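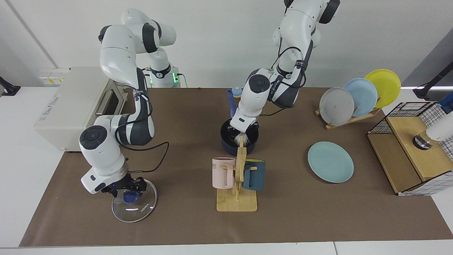

Glass lid held by its dark blue knob, over a brown mat

Section 4: Setting up the Trillau infield drag mat

A freshly dragged infield is a lovely thing to play on, and the Trillau makes it easy to get one before every game. Set aside 34 minutes for your first set-up. After that it goes much faster!

Before you start, pick up any stones and take the bases out. Plug the base anchors so dirt doesn't fall in.

1. Unroll the mat on flat ground with the Udia tow bar at the front.

2. Clip the 3 short chains to the rings on the bar. Pull each one hard to check that the clip has shut.

3. Join the chains to the long tow rope, then hook the rope to your tractor or cart. The Godik hitch pin goes in from the top — push until it clicks.

4. Walk the mat forward a few paces by hand. If it pulls to one side, shorten the chain on the opposite side by one link and try again.

5. Drive in slow, wide circles, starting near the middle of the infield. Stop a hand's width short of the grass edge. Dirt pushed into the grass builds up into a lip, and a lip makes for some very odd bounces.

6. Change direction each time you drag. We go clockwise one day and anticlockwise the next.

Note: On the Thongdee clay mix, water lightly first and wait until the surface no longer sticks to your boots. Then drag. The finish is superb.

Note: The smaller mat (part 43) fits the same bar but uses only the two outer rings.

Caution: Never let anyone ride on the mat to weigh it down. Use the bolt-on weight bar — see Section 5.

Caution: Keep to walking pace. Lift the mat and carry it off the infield when you have finished, and hang it up to store it.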